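# Flillell G2 wrist-camera gripper kit

Two-finger gripper, wrist camera and mounting plate for small bench arms. Supplied by Tultden.
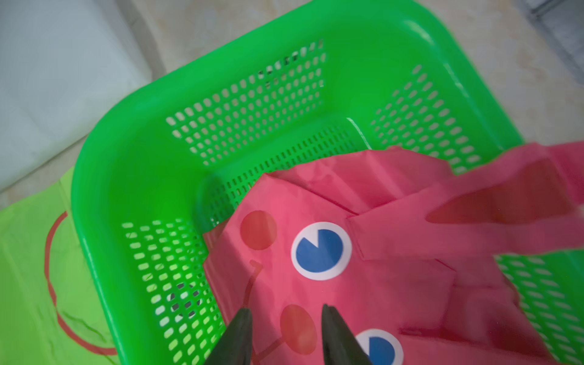
The G2 is meant for buyers who need to pick soft goods out of baskets, trays and shallow bins. Bags, pouches and folded fabric are harder to handle than boxes, and most of the questions we get before an order are about that kind of work. This page covers what comes in the kit, what it costs, what else you will have to pay for, and how long to allow.

## What is in the kit

- Gripper body with two dark grey tapered fingers
- Wrist camera on a fixed bracket, looking down past the fingertips
- Mounting plate (state your arm model when ordering)
- Power and signal cable, one length
- Spare finger set
- Printed setup sheet

The arm, controller and computer are not included. If you are starting from nothing, ask for a quote on the Liem bench arm at the same time, as the plate for that arm is already in stock.

## Price

| Item | Price, ex. VAT |
|---|---|
| G2 kit | £1769 |
| Remote setup, half day | £280 |
| Extra mounting plate | £205 |

Carriage within mainland Britain is included. Prices hold until the end of May.

Schools and universities can pay by purchase order. Everyone else pays on the pro forma invoice before we ship. We don't offer hire on this model. Teguh Manurung looks after quotes and can put one together for more than one station, but there is no discount below four kits.

## What to budget for besides the kit

**Fingers.** The tips wear. How fast depends on what they rub against, and hard plastic rims are worse than cloth. Put a line in your yearly budget for at least one replacement set per station, and two if the gripper works out of baskets all day.

**Containers.** Pick your basket or tray before you order the arm, and buy several of the same one. Changing the container halfway through a project usually means redoing the approach height and the camera settings. Check the depth against your arm's reach with the gripper fitted. The G2 adds 200 mm to the length of the arm, and people forget this more often than anything else.

**Lighting.** Shiny plastic and thin glossy material throw highlights back at a wrist camera. A cheap diffused panel to one side of the table does more than an expensive lamp overhead. We don't sell lights.

**Bench space.** Leave room next to the container for items waiting to go in or just taken out. A plain, pale work surface is fine.

**Your own time.** Fitting the gripper is a short job. Getting it to pick your items reliably is longer, and should be planned as such. For one type of soft item, allow two to three weeks of someone's part-time attention. Mixed items take longer.

## Will it suit your items?

Thin, creased material can be gripped well if there is a fold or raised edge for the fingers to close on. Items lying completely flat on a hard surface are difficult for any two-finger gripper, this one included. Very floppy items may come up with one corner trailing over the rim, so set the lift height with some to spare.

Printed patterns and bright colours don't affect the grip, but they do affect what your software makes of the camera picture. Include the real items in your testing. Plain stand-ins of the same size will give you results you can't rely on.

If you aren't sure, send up to six items to Noemi Okafor in our applications room. She will try them and write back with notes on finger choice and approach angle. There is no charge for this, but you pay the postage both ways.

## Compatibility

Works with the Liem bench arm and with the Uderano 4 and 5. The older Uderano 3 needs an adaptor cable, which we can make up to order. For any other arm, send the flange drawing before you buy. Plates made to a customer's drawing can't be returned.

## Lead time and warranty

Kits for Liem and Uderano arms normally leave within ten working days. Allow four weeks for a plate made to drawing.

The gripper body and camera are covered for one year. Fingers and cables are treated as wearing parts and are covered only if faulty on arrival. Repairs are done at our own workshop, and we will lend a gripper body while yours is in if we have one free.

## Ordering

Please include your arm model, controller version, delivery address and VAT number. Orders received before 2 p.m. are confirmed the same day.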